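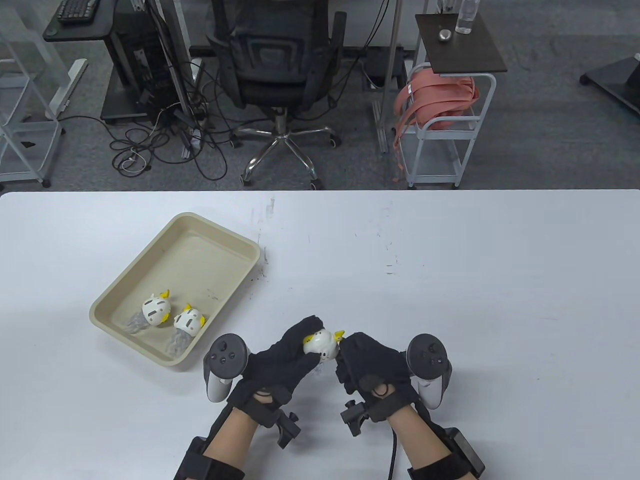

Rorell has opened a refurbishment service for kitchens and utility rooms at its Norkgate workshop, covering worktops, cabinet doors and fitted shelving. The service is intended for households that wish to keep sound furniture in use and have it repaired or resurfaced by trained joiners. White surfaces account for many of the enquiries received to date. Faint grey scuffs and small dark marks, such as those on the white tabletop shown, are among the matters that customers may raise at a first visit.

Home > Newsroom > Press releases

The workshop employs 17 joiners and finishers and has space for four complete kitchens at a time. Doors and drawer fronts are removed, numbered and taken to Norkgate, while cabinets are repaired in the home. Hinges and runners are supplied by Babić under an agreement signed in February.

Prices for a standard kitchen start at £1,149, including collection and refitting. A deposit of £200 is payable on booking. Homes in Zirudau will be served from the same workshop until a second site is ready.

Visits may be booked by telephone or at the Norkgate showroom, which stays open until 7pm on Wednesday.

ENDS

This website uses cookies to improve your visit. Accept all | Manage settings

Related news
Rorell extends guarantee on fitted wardrobes
New opening hours at the Norkgate showroom
Apprentice joiner places: how to apply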